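Preltine desktop label printer, reviewed
Aurora Henriques

The Preltine is a direct thermal printer for small stockrooms and packing benches. It takes rolls up to 150 labels long, connects by USB or network cable, and needs no ink or ribbon. I bought mine from Lodhi to replace an older Garkska unit with a worn feed roller, and have used it since November for shelf labels, address labels and carton labels.

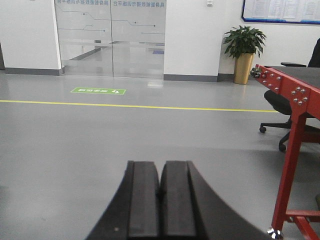 Setting up

The driver installed without trouble, but the printer arrived set to the wrong paper size and fed two blank labels for every printed one. Holding the feed button until the light blinks starts a calibration, after which the gap sensor found the edges correctly. The manual covers this on its last page. Network setup took longer. The printer will not accept a fixed address until it has first been given one automatically, so it had to be moved to the main router and back.

Print quality

Resolution is adequate for text and plain barcodes. Small type stays readable if the darkness setting is kept at 4; above that, the counters in letters such as 'e' and 'a' begin to fill.

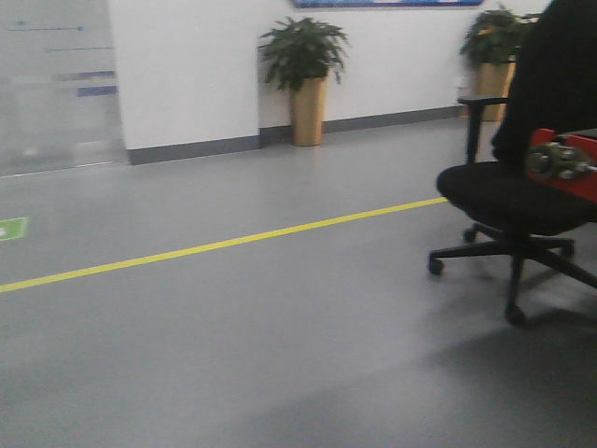
Square codes are less reliable. At the smallest size my scanner rejected several, and turning the print speed down cured most of it. I ran 316 labels over one afternoon and the last was as dark as the first, although the lid was warm by then.

Labels and adhesive
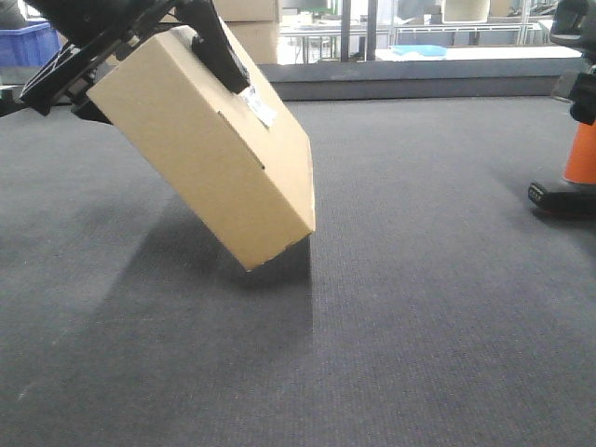
The supplied roll uses a paper label with a permanent adhesive. It holds well on smooth card and poorly on anything dusty. Position matters more than I expected — a small white label on the top edge of a brown carton leaves the front face clear, but there is little room for an address, and faint print is hard to read at that size. For such places I now use the narrow Fulow roll, with one line of bold text. It fits the same spindle once the guides are pushed in.

Running costs

A pack of 200 Fulow labels costs slightly less than the Preltine roll and jams no more often. The print head is a user-replaceable part, though Lodhi did not have one in stock when I asked.

Verdict

Good value for text and ordinary barcodes. Look elsewhere for very small square codes, or for labels that must survive sunlight.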